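A Monday at the Waltunum Textile Fair

I had promised myself for years that I would get to the Waltunum fair, and this December I finally took the early bus and went. It fills the old Peltov mill from end to end – 64 stalls this time, on two floors – and I was happily lost before I had even finished my coffee!

My first long stop was with Meifang Shen, who dyes with indigo and is the kind of person who will let you ask the same thing twice. She dips each length 12 times, with a good rest in between, and she talked me through all of it while I patted nearly everything on her table. 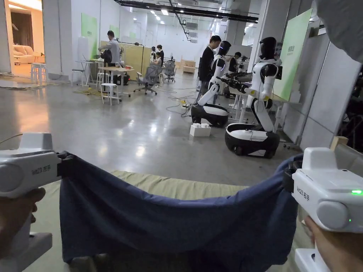

After that I wandered upstairs to the Tiwari stall for linen thread (I bought far too much, and the green is lovelier than I remembered) and had a bowl of barley soup by the window. The weaving talk started at two and ran long, so I only caught the tail end of the quilt show.

Tickets were 12 dollars at the door, and the 603 bus stops right outside. Bring a bigger bag than I did.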